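Project report, two-arm tidying task
Team Humlow: Simão Gouveia, Wing-yan Sin, Ustyna Levchenko
September 2020

## What we said we would do

Our proposal promised a pair of arms that could clear a table "of typical household clutter." We have since learned to regret the word typical. By the second week the clutter had been cut to a bowl, a cup and a cloth, with two bins to put them in, and the proposal had been moved to a folder we don't open much.

The rule we settled on is simple. Dishes go in the translucent bin and fabric goes in the pink one. Either arm may pick up anything it can reach, provided it doesn't hit the other arm, which took Simão most of a month to enforce.

## Setup

Both arms are mounted along the back edge of the table. The brown cover stays on because the bare tabletop confused our segmentation code. It has creases. The segmentation code has opinions about creases too, but milder ones.
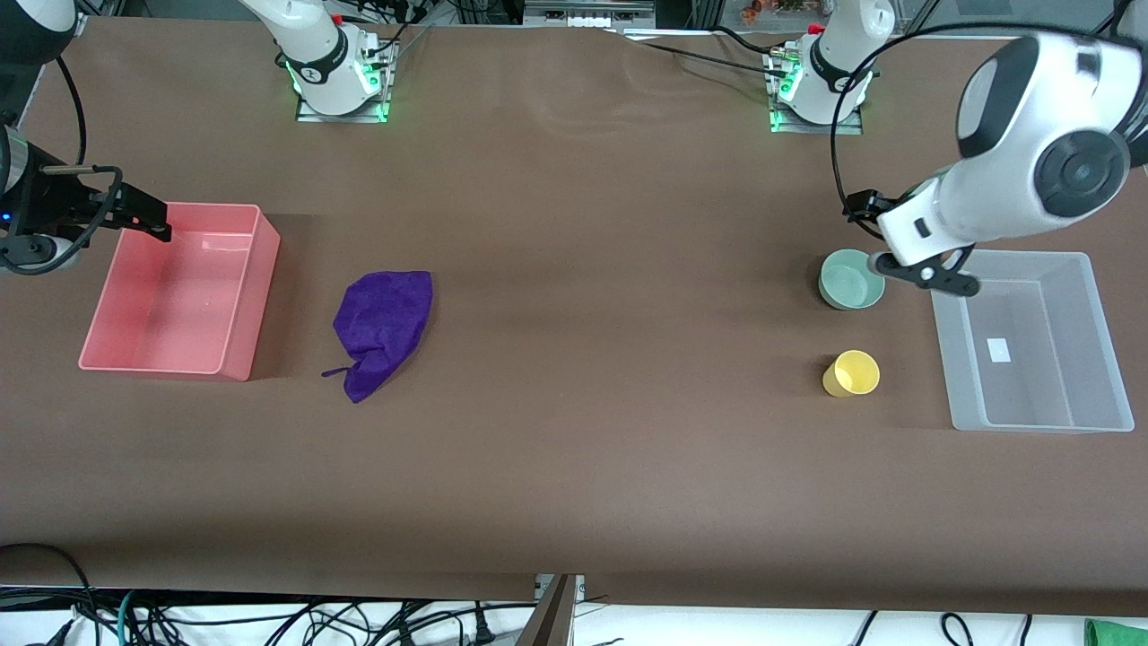

Gráinne Rafferty wrote in the margin of our draft that three objects was a small number for a team of three, and asked whether we had considered one each. We had. Wing-yan got the cloth, and has asked that the report show she did not volunteer.

## The cloth

Rigid things have the decency to keep their shape. Our planner, which we named Zevosar before it had done anything to deserve a name, stores a grasp point for the bowl and another for the cup, and those carried over between trials with small corrections. For the cloth there is nothing to store. Every drop gives you a new object.

Our first method aimed for the center of the heap. It often closed on a single layer, and the rest slid out on the way up. The second method looks for the highest fold, comes straight down on it and pinches deep – deeper than any of us liked, given what the fingers cost.
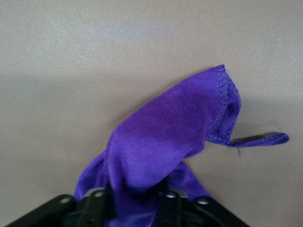 A deep pinch bunches the fabric near the fingers and leaves the far end to do as it likes. That matters at the bin, where a stray corner can hang over the rim after release. We count that as a failure. Ustyna argued for half credit and lost, 2 to 1.

## Results

We logged 3,029 attempts across all objects. Of these, 461 failed, and the cloth has more than its share. The target was 3,000 attempts; the extra 29 happened because the stop condition was wrong.

## Left to do

- Regrasp when a corner hangs over the rim
- Fix the stop condition
- Rewrite the handover code before the October demo, or drop the handover and say we never planned one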